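Setting up your coil, part 2

4. Slide the secondary coil over its post and turn it until it sits snug. Mine has around 200 turns of wire - I lost count twice and started again in February.

5. Run the earth lead out to its own stake. Please don't borrow the house earth!
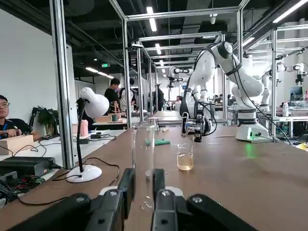 6. Set the spark gap with the Havov gauge, then lock both nuts. I like it a bit tight for the first go.

Caution: unplug at the wall before you touch the gap, every single time. Sushil Rathore gave me that rule and I've kept it.

7. Dim the lights and bring the power up slowly.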